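旧物不急着走

我住的这条街尽头有个修理铺,叫Trallside,卷帘门常年只拉起一半,进去要低头。第一次去是六月,外婆留下的一台收音机忽然只剩沙沙声,我抱着它走了一站多路,胳膊都酸了。老板Ho-yin Peng看了一眼,说放着吧,下礼拜来。结果我等了23天(他管这个叫“下礼拜”!),收音机倒是真的响了,修理费167块。

朋友都说我亏。167块在网上能买一台新的,还带蓝牙。可我就是喜欢原来那个旋钮,拧起来有一点阻力,从一个台滑到另一个台,中间夹着半句戏文、半句天气预报。新的那种按一下就到,省事是省事,总觉得少了点路上的风景。

后来我就成了常客。也不一定有东西要修,有时候买了橘子路过,就进去坐一会儿。铺子里什么都收,电饭锅、缝纫机、断了腿的台灯,还有小孩的发条青蛙。Peng师傅干活话少,只在拆开外壳那一下会“哦”一声,拖得很长,你就知道他找着毛病了。 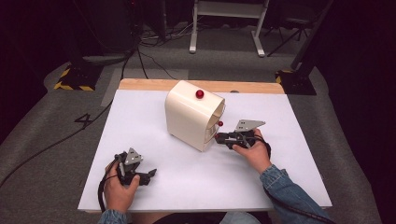 铺着白色衬垫的木台面,米白色外壳的一侧敞着口。

说起衬垫,我学到的第一件事就是拆东西之前先铺一层浅色的。我以前在家修东西,直接在饭桌上开干,螺丝掉下去跟桌面的木纹混在一块儿,趴着找半天,最后在拖鞋里找到。现在我也备了一张,卷起来塞在冰箱和墙的缝里,家里人以为是烤盘纸,差点拿去垫了蛋挞。

第二件事是拍照。每拆一层就拍一张,螺丝按顺序摆好,别相信自己的记性。我有一回修吹风机,信心满满地拆,信心满满地装,装完桌上多出一颗螺丝。插电之前我还是怂了,拿去给Peng师傅看,他笑得手里的茶都洒了,然后重新给我拆了一遍,一分钱没收。从那以后我碰带电的东西就老实得很,能自己弄的只有换旋钮、擦触点、粘外壳这类小活,别的一律送去铺子里。

再说零件。旧东西最难的往往就是零件,一个小齿轮断了三颗牙,整台机器就成了摆设。Peng师傅有个本子,记着哪里还能找到什么:电容去Clavdale的旧货市场,最里面那排,要早上七点以前到;皮带找一家叫Šimkus的小店,邮寄,店主回信很慢,但从来没寄错过。我跟着去过一次Clavdale,天还没亮透,摊主们打着手电筒挑东西,一个铁皮盒子里倒出来的旋钮,少说也有一大捧。我蹲在那儿翻得腿都麻了,花五块钱买了一对黑色的,回家才发现孔径不对。没关系,好看,现在当冰箱贴的底座用。
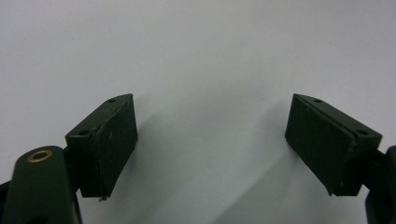 孔径这个事我后来专门问过。Peng师傅说,去之前先量轴,再量孔,写在手背上都行,千万别凭眼睛。他自己年轻时也吃过亏,给人修一台Jumden牌的老电扇,跑了三趟,买回来三个都装不上,第四趟干脆把整根轴拆下来揣在口袋里去。那台电扇修好以后,客人又用了好多个夏天,去年搬家时还特地抱来问能不能换根电线。

当然,也不是什么都值得修。我妈有个电水壶,漏水漏得厉害,我还想抢救一下,Peng师傅摇头说这个别修了,吃进嘴的东西,别省这个钱。还有一位大叔抱来一台音响,报价500,大叔犹豫了很久,把音响又抱回去了。过了些日子他又抱回来,说家里太安静了,修吧。我当时正好在剥橘子,分了他一半,他一边吃一边跟我讲他年轻时攒了多久才买下这台东西,讲得比音响的说明书还细。

上个月我清点抽屉,想看看这些年到底在修东西上花了多少。除去收音机,加起来411块,其中一大半是我自己乱买的零件和工具,真正付给铺子的反而不多。那把带磁铁的小螺丝刀我最满意,那套号称什么都能拧的组合批头最后悔,用了两次就滑牙了。要是你也想试试,先买一把好的十字螺丝刀就够,再找个带盖的小盒子装螺丝。第一件练手的东西挑个不插电的,旧闹钟就很好,拆坏了也不心疼。

外婆那台收音机现在放在厨房窗台上,早上煮粥的时候开着。前两天它又开始沙沙响,我拍了拍,好了。今天早上再拍,没用。我打算周末抱过去,顺路买点橘子。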